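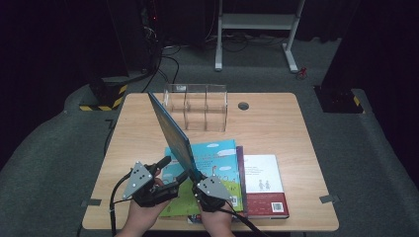
Sorley Branch Library – Facilities and Collections Support Desk

Ticket 524: Work table, children's sorting area
Opened by: Kendra MacDonald
Assigned to: Yvette Gauthier
Category: Furniture / Collections
Status: Open, waiting on requester

Original request (Kendra)

The light wood table we use for checking in picture books is damaging covers. I have had 3 come back to me this month with scuffs along the bottom edge of the back board, all of them books that had been through the sorting area. The table surface must be rough or something is coming off it. I would like it replaced. Ouellet has a laminate one in their catalog that would fit the same spot on the carpet. Photo attached, taken at the table with a few of the books on it.

Reply 1 (Yvette)

Thanks for the photo. I'm not ready to blame the table. It's a pale wood top with a fine grain, and we've been sliding books over it for years without a ticket. Which three books, and where exactly are the scuffs? "Bottom edge" could mean the edge of the board or the strip of cover just above it. Also, were these checked for wear when they went out? A lot of what gets reported as new damage has been riding around in somebody's back seat since last summer.

Reply 2 (Kendra)

Two board-cover picture books and one thin early reader. The scuffs are on the outside of the back cover, low down, a dull patch you can feel with a fingernail. I can't swear they were clean when they went out. The Govell system only has a condition note if someone typed one, and no one had.

Reply 3 (Yvette)

So we have no "before" for any of them. That's a problem for the whole theory.

I came over Tuesday before opening and tried the following.

Ran a nylon stocking over the full top, both directions, including the front edge. It did not catch anywhere. If there were a splinter or raised grain I'd expect a snag.

Wiped the top with a white cloth, dry and then damp. Dry cloth came up with ordinary dust. Damp cloth came up slightly gray, about what I'd get from any table that has library books on it all day.

Slid a withdrawn picture book face down across the top 400 times with a second book on it for weight. (Yes, I counted. It took less time than you'd think.) No dull patch. There's a faint overall haze if you tilt it under the lamp, but nothing you could feel.

Looked at the two gray metal brackets clamped near the front corners. These interest me more than the wood does. They sit over the edge right where a stack gets dragged off toward a cart. I slid the same book off the front over the right-hand one 20 or so times and got a short scratch. It doesn't match your dull patches very well, so I'm not calling it solved.

Do we need those brackets? I couldn't find a ticket for putting them on.

Reply 4 (Kendra)

I don't know what we need. They've been there as long as I've been using that table. I still think it's the surface. The haze you mention is damage too, isn't it?

Reply 5 (Yvette)

It's wear. Every book we own has it. The haze after 400 passes is less than what a book picks up going through the outside drop a few times. I haven't tested the drop yet but I'd put money on it ahead of the table.

About the photo: it has a colorful book with blue sky, clouds and green grass, another under it with a purple-maroon cover, and a white paperback lying back cover up on the right. I can't make out scuffs on any of them. Are any of those the damaged ones? If so, please send a close shot of each back cover under a lamp, from the side. If not, I don't have a picture of the damage at all.

One more thing on handling. The books are stacked directly on each other, different sizes, with one cover opened up over the pile. A thinner book under a bigger one gets dragged by its corner whenever someone moves the stack. That would mark a cover low down without the table doing anything.

Reply 6 (Kendra)

Fair enough on the close-ups, I'll get them. The replacement quote from Ouellet is 2,342 with delivery, for the record. I'd like that kept on the ticket.

Reply 7 (Yvette)

Noted, and kept. I won't approve it on what we have so far. To move this along:

1. Kendra to send close shots of the three back covers, with barcodes so I can pull the loan history.
2. Put felt tape from the Utow kit over both brackets. I'll do this.
3. Type a condition note in Govell for every picture book that crosses the table until the end of July, even if the note is only "fine".
4. Yvette to run the same withdrawn book through the outside drop and compare.

If the notes show clean books going onto the table and scuffed ones coming off, I'll sign for the new table myself – but I want to see the notes first.

Ticket left open.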